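4.2 Smooth surfaces, woven surfaces and what people notice about them

We turn now to the part of the study that gave us the most pleasure to write up, namely the way in which people talk about the surfaces of the things they live with. Readers will remember from Section 3 that the household survey in Vunthorpe brought in 1198 written remarks, and that each of these was read by 2 of us working separately before we sat down together over a pot of tea to compare our notes. We had expected most of the remarks to be about size and storage, and a good many of them were. What we had not expected was how often people would stop in the middle of a quite ordinary complaint about clutter to tell us how a thing felt under the hand, or how it looked when the light fell across it.

Plain, pale surfaces came up again and again in this connection. They were praised for being easy to wipe and easy to live with, and scolded, often by the very same person, for showing every crumb. On a patterned cloth or a well-used breadboard a small mark simply disappears into its surroundings, but on a smooth, matte, pale panel of the kind shown in Figure 3a there is very little else for the eye to rest on, and so even one dark speck becomes the thing one looks at. Several people told us that they would cross a room to deal with such a speck and then quite forget what they had come in for. We have a good deal of sympathy with them.
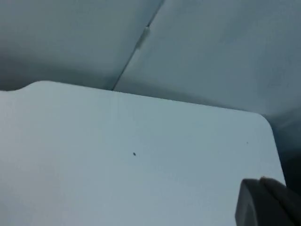
Figure 3a. Pale grey-white panel with a rounded corner. Two tiny dark marks on an otherwise clean surface.

Baiba Krūmiņa, who read the remarks from the Prikevport households in May, proposed that we call this "lonely dirt", and although the name began as something of a joke between us it has proved so handy that we have kept it in the coding scheme. A remark was given this code if it spoke of a single mark, crumb or spot on a surface otherwise thought to be clean. Remarks about general grubbiness were put elsewhere, as were those about scratches and other lasting damage. Where a writer did not say whether the mark could be wiped away, we gave them the benefit of the doubt and kept the remark in.

Woven things were spoken of in quite another spirit. Wicker, cane and rattan (we follow our writers in using the words loosely, and do not try to separate natural cane from synthetic) were hardly ever called clean or dirty at all. People wrote about their warmth and their colour, about the ridges one can run a thumb along, and about the thick rolled border, which was the single feature most often mentioned by name. Even a certain amount of fraying was forgiven. Loose ends and stray loops of the sort to be seen along one side of the piece in Figure 3b were described to us as "friendly", "a bit whiskery" and, in one long and very affectionate letter, as "the fringe". Only where strands caught on a jumper or a pair of tights did the tone grow sharper.

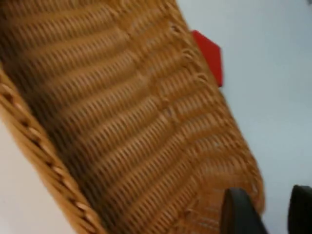
Figure 3b. Honey-tan woven piece with a rolled rim and small loose strand ends along one border; part of a red object behind.

It would be easy to make too much of this difference. Lukoševičius has suggested to us, in a kind and very full set of comments on an earlier draft, that people may simply be more patient with old things than with new ones, and that our smooth surfaces may well have been the newer of the two. The survey did not ask about age, and we rather wish it had. The 120 follow-up visits made under the Pekden scheme do include a question on how long each item has been in the home, and we take up those answers in Section 5, together with the matter of who in the household does the wiping.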